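El miércoles pasado fui por fin a la jornada de puertas abiertas de Hitus, en Jundville, y vengo a contároslo antes de que se me olvide la mitad. Llevaba desde febrero apuntada a la lista de espera (¡desde febrero!) y ya pensaba que no me iban a llamar nunca. Para quien no los conozca: hacen ropa de casa, fundas, mantelería y cosas de ese estilo, y una vez al año abren el taller a los curiosos como yo.

Llegar es un poco lío. Desde Tastdale hay que coger el autobús 56, que te deja al otro lado del polígono, y luego toca andar un buen rato por una acera que se acaba de golpe. Llevad calzado cómodo. La entrada es gratis, te dan una pegatina con tu número de visita (a mí me tocó el 234) y pasáis en grupos pequeños, así que se oye todo bastante bien.

Empezamos por el almacén de telas, que me habría quedado allí a vivir. Rollos hasta el techo, ese olor a algodón nuevo, y una pared entera de linos en tonos tostados que yo no paraba de tocar. Nos explicaron que muchas de las telas se las trae Liang, el proveedor de toda la vida, y que cada rollo se revisa a contraluz antes de cortarlo. Pregunté si vendían retales y me dijeron que sí, al final, en la tienda - ya os imagináis quién salió con dos bolsas.

De ahí pasamos a la parte que más me interesaba, la de telas con sillas. En casa tengo unas cuantas sillas de terraza, de esas blancas de plástico que todos hemos tenido, y siempre ando buscando cómo apañarlas para que parezcan otra cosa cuando viene gente a cenar. 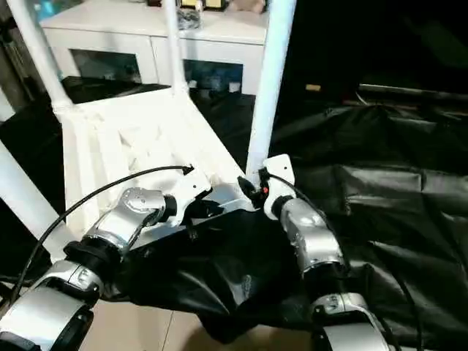

La tela negra me dejó pensando, la verdad. Yo siempre había ido a lo seguro con el crudo y el blanco, pero el negro sobre plástico blanco tiene mucha más gracia de lo que me esperaba, y los pliegues se le marcan una barbaridad. Eso sí, pregunté por las pelusas (tengo gato) y la respuesta fue una sonrisa y un rodillo adhesivo.

Luego vino la zona de costura, con muchísimo ruido, y un café flojito con galletas buenísimas. La tienda cierra a las 5 en punto, ojo, que casi me quedo sin retales por ponerme a charlar. Al pasar de 100 euros te los mandan a casa, pero yo no llegué ni de lejos y me volví cargada en el autobús, tan contenta.

Este finde mido las sillas de la terraza y me pongo con la primera funda - si sale decente, os la enseño.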